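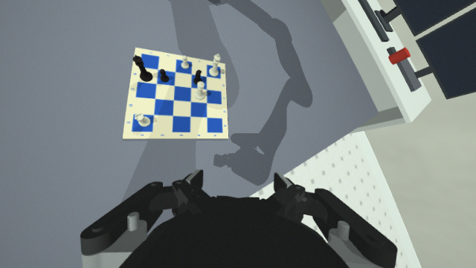
The small board in the simulator, seen from above, with the gripper open at the near side.

On learning to work beside an arm

I have packed chess sets at the Skiderham works in Altcombe for a good long while now, long enough to have opinions about felt, and when word went round last October that we were to have a robot arm on the sorting bench I did what most of my colleagues did, which was to go home and complain about it over supper. I have since spent more time than I ever expected watching the thing practise, and my complaint has changed shape so much that I thought I had better write it down before it changes again.

I should say what the job is, because people tend to assume that a firm like ours has machines doing everything already. We make new sets, and those come down a line in good order and hardly need a human being at all until they are boxed. But we also take sets back from schools and clubs and libraries, check them over, replace what is missing and send them out again. Last year it was roughly 3000 of them, and in our busiest month we turned round 835. Every one has to be tipped out, stood up, counted, looked at and put back. It is fiddly, pleasant, thumb-wearing work, and you can hold a conversation while you do it.

That last part matters more than the managers think, and I will come back to it.

The arm is being brought in by a firm called Bautista, and before they let it anywhere near a real bench they have it rehearse on a computer. The program is called Nekodex and it runs on a big screen in what used to be our tea room (we have been given a different tea room, with a worse window). It draws a room, a table, the arm and one of the little five-by-five boards from our beginners' range, and off it goes. The pieces may be standing where they should or lying on their sides with their heads over the border, much as they are when a set comes back from a primary school, and the arm has to sort out what is what.

I had imagined, if I had imagined anything, that a robot would simply know how to pick up a pawn. What I found was that it has to be brought on slowly, and that the people bringing it on had never sorted a chess set in their lives. They knew a tremendous amount about joints and grip. They did not know that you take a bishop below the shoulder, or that you stand the tall pieces up first so you don't knock them into the short ones, or that a fallen piece will roll in a circle round its own base and you can wait for it to come to you. We knew that. We had never said it aloud, mind you, and it took a fair bit of scratching about to find the words.

So a few of us were asked to sit in. I went along expecting to be shown something and ended up doing most of the talking. We sat through 124 rehearsals in the end, with biscuits, and I came out of it with a far better idea of what I do all day than I had ever had from any appraisal.
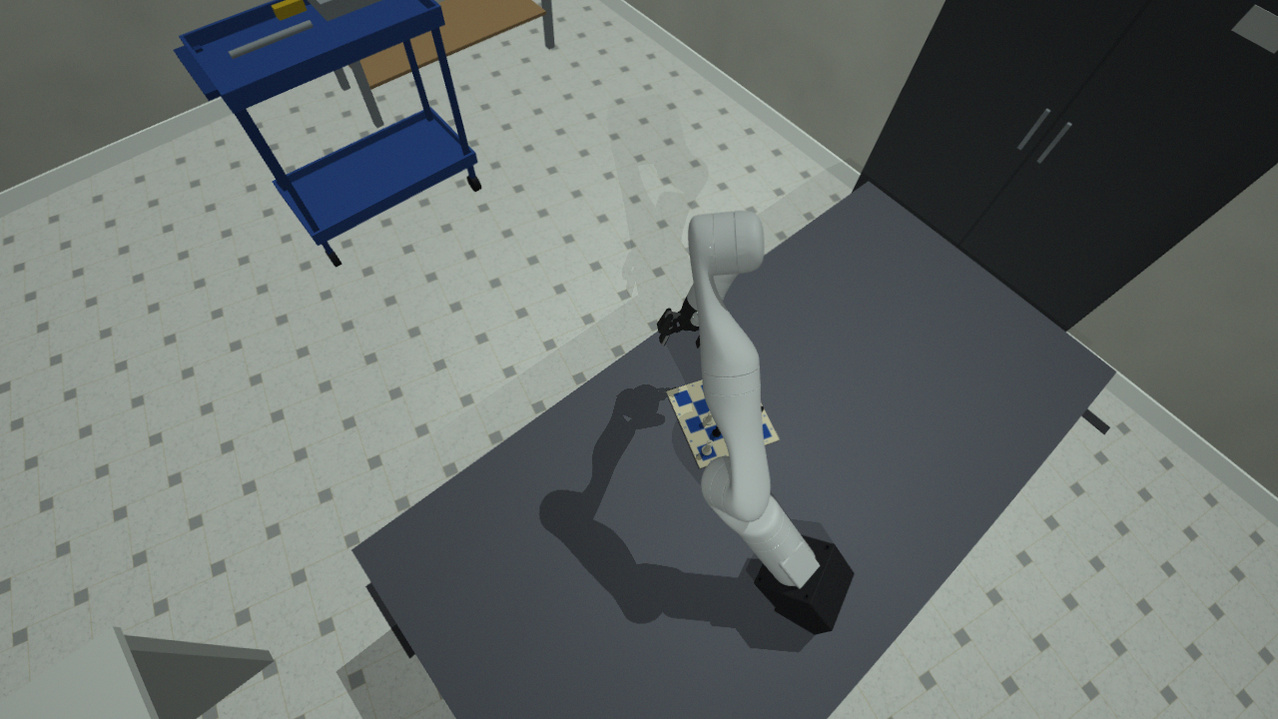 A wider view in Nekodex: the white arm reaching over the board on its grey table.

You will notice how tidy it all is in there. There is a great big table with hardly a thing on it, and a cart, and a cupboard with its doors shut. Our own bench has a radio, a tin of spare felts, somebody's cardigan and the phone number of a sandwich shop written on the wood. I mention it because I think a good deal of what goes wrong when machines come into a workplace comes from this difference. The people planning the change are looking at the clear table, and the people living through it are looking at the one with the cardigan on, and each lot thinks the other is being awkward.

Now for my opinion, which I promised the newsletter and have been circling for some time. I am in favour of the arm. I don't say that lightly, as my own hours are among those being looked at. But I have sore thumbs, and there are people here with worse than sore thumbs, and I can't find it in me to defend the tipping out and standing up of pawns as a thing that must be done by hand for ever. If a machine can take on the dullest half of it then I would like it to, and I would like those of us who have been doing it to spend longer on the mending and matching, which is skilled, and which we are always told there's no time for.

What I am not in favour of is the way the hours are being worked out. The plan as it stands is for 2 people on the sorting bench where there are now five, with the arm between them, and the arm is a bulky neighbour. You would have to lean round it to ask for the glue. I said that conversation mattered, and I meant it in the most practical way – it is over that bench that the newer ones learn what a cracked base sounds like, and that we find out whose mother is poorly and who could do with swapping a Saturday. None of this appears on a sheet of figures, and so when the sheet is redrawn it is the first thing to go, without anyone having decided that it should.

My other grumble is about credit. Everything the arm is being taught about fallen bishops came out of our mouths, and I should like that to be written down somewhere, and paid for too, if I am being bold. When a person trains an apprentice here there is a small allowance for it. I asked whether the same would apply and was told it was an interesting question – a thing people say when they are hoping you will sit down.

I haven't sat down. A few of us have asked for three people on the bench in place of two, for the arm to go at the end of it and not in the middle, and for the training allowance to be paid for the hours we spent in the old tea room. We have also asked for the old tea room back once the rehearsals are finished, as the light is much better in there, and we are waiting to hear.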